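About Brivthorpe Scale Models

Brivthorpe is a small maker of resin and photo-etch detail sets for plastic model kits. We also sell decals under the Skiso name and run a mail order shop for paint, tools and kits from other makers.
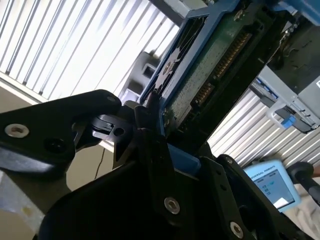 The business was started by Mwajuma Temba, who had been casting replacement wheels for her own 1/35 truck builds and selling the extras at club shows. The first set we put in a box was a pair of sagged tires and a corrected radiator for a postwar cargo truck. It sold out in March of that year and is still in the catalog, though the master has been redone twice.

Our catalog now has 525 items. Most are for 1/35 military vehicles, mainly soft-skin trucks, trailers and engineering equipment. There are 46 sets in 1/72 and a short list of railroad parts that grew out of a customer request. We don't make full kits and have no plans to.

How we work

Kheri Kirui draws nearly all of our masters. He works from measurements of surviving vehicles when we can get to one, and from factory drawings and period photos when we can't. The instruction sheet for each set says which of these we used. If a dimension is our best guess, the sheet says that too.

Masters are printed, cleaned up by hand and molded in silicone. We cast in gray polyurethane resin. Small parts such as tow hooks and light guards are sold as direct prints, on supports, and need to be clipped off with a sharp pair of side cutters. Wash all resin parts in warm soapy water before priming.

Photo-etch is brass, 0.15 mm thick unless the label says otherwise. An outside shop etches it for us.

Skiso decals

Skiso was a separate company until we bought it from its retiring owner. It came with 3,542 pieces of artwork, many of them never printed. We are working through these slowly, checking colors and unit markings before anything goes on sale. Sheets are printed in runs of 400. When a sheet is gone it may be a while before we run it again, so please email us if you want one that shows as out of stock.

Orders and shop visits

Orders ship from our workshop on weekdays. Our kits and parts are also carried by Kandeck and Langat, and their stock may differ from ours.

There is no walk-in store, but local customers can pick up orders by appointment. If a part is missing or badly cast, send us the set number and the part number and we will mail a replacement. You don't need to return the bad one.

Page last updated April 3, 2026.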